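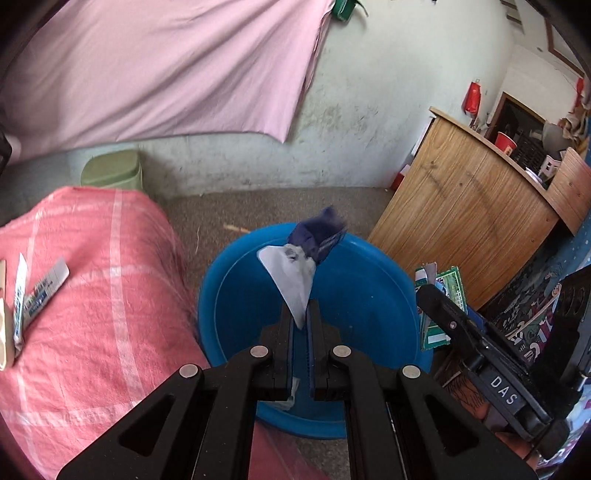

Figure 4.1 White fabric between the gripper's fingers, with the blue basin behind.

Chapter 4
Fingers First

I built my first gripper before I had any arm to put it on, and I'd tell you to do the same! Mine began at a shared bench in Hebden, with a bag of pivot pins and 96 pages of notes from Ragnheiður Ragnarsson – most of them about cloth. Cloth folds, slips and bunches up, so it shows you a sloppy joint fast. In this chapter we'll cut the linkages, fit the pads and go pick up some laundry.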